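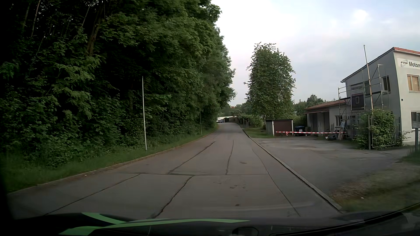

According to Benvinda Garcia, our takeover rule is still too long to be any use to a person with a steering wheel in front of them, and she'd cut it down to "if you wonder, take it." She wrote that in the margin of my draft, underlined, and I've been arguing with it in my head ever since!

So, the draft. It's the second version of our road practice sheet for drives with the automated system switched on, and I've been promising it in this newsletter since about forever. The first version was written when we mostly drove the big wide roads out by Harmont, with fresh paint and plenty of room. These days a lot of our driving is on back streets and past yards and small businesses, where there's often no lane paint at all and the edge of the road is whatever the curb says it is. The old sheet has a whole page on lane changes and one line (one!) on what to do when there isn't a lane.

What I did first was go through the takeover notes from the spring. We had 126 of them and I read every one, with a lot of tea. What struck me was how many just say "took over, felt wrong." I get it, I've typed that myself at the end of a long shift. But it doesn't help the people at Skileck who have to work out whether the car was drifting or slowing for no reason or doing something perfectly fine that only looked odd from the driver's seat. The new sheet asks for three things in the note: what the car was doing, what you expected it to do, and what was near you. One plain sentence for each is plenty. Please say "bin by the curb" if there was a bin by the curb and leave the object classes to the software people.

Then there's the takeover rule itself, the one Benvinda wants to chop. My version says you take the wheel when the car's path isn't clear to you, or when you can't tell what a person nearby is going to do, or when something at the side of the road has changed since the last time the route was checked. I like that last bit. Scaffolding goes up, barrier tape gets strung across a yard, a car gets parked where there wasn't one, and the route file knows nothing about any of it. Benvinda's point is that a driver shouldn't be running down a list while all this is going on, and I think she's right about the moment itself. I just want the longer version to exist somewhere so that new drivers can read it sitting down, before they go out. 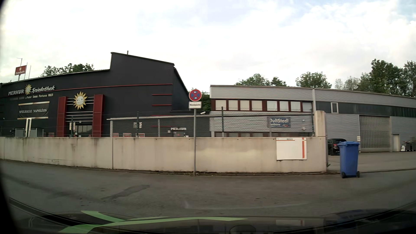

The other big change is who may be on a drive. The old sheet let one person do everything on a route that had already been signed off. The new one says 2 people for any street without lane markings, signed off or not, one driving and one watching the screen and talking. I know this is going to be unpopular with whoever makes the schedule (hi, I'm sorry, I'll bring cake). But the driver shouldn't be reading a display, full stop, and on those streets the display is where you find out early that the car has got the wrong idea about where the edge is.

Breaks: the old sheet said "regular." I've put 40 minutes in the driver's seat and then you swap or you park. The folks at Baudry work longer than that before they swap, and they were very nice about telling me why, but their routes are mostly straight and ours are mostly not, so I'm sticking with the shorter one until somebody shows me a good argument.

A few smaller things got in as well. Check the glass and the camera covers before you pull out, every time, even if the last crew says they did it. Stopping to type a note means stopping somewhere you're allowed to stop, so look at the signs first and save the typing for later if you have to. And if somebody on the sidewalk asks what you're doing, tell them, in normal words, and give them the card with the contact address. People mostly just want to know if it drives itself, and whether you're scared. (I say "partly" and "no.")

Still open is what happens to the route sign-off once a street has changed. I've been trying out Dristunura for keeping the route notes, which lets you pin a remark to a spot on the map, and I love it, but it doesn't tell the next crew that the remark is new. For now you'll have to read the notes for the whole route before you leave. If you have a better way, I'd really like to hear it.

The draft is in the shared folder and comments are open through the end of September. Benvinda's short rule is going at the top of the page in big letters, with my long one under it in small ones.

Reading time: 4 minutes
239 shares | 40 comments

More from this newsletter
Writing a handover the next crew can use
What goes on the contact card, and what we took off it
Route sign-off at Harmont: who checks, and when
Talking out loud in the car: tips for the second seat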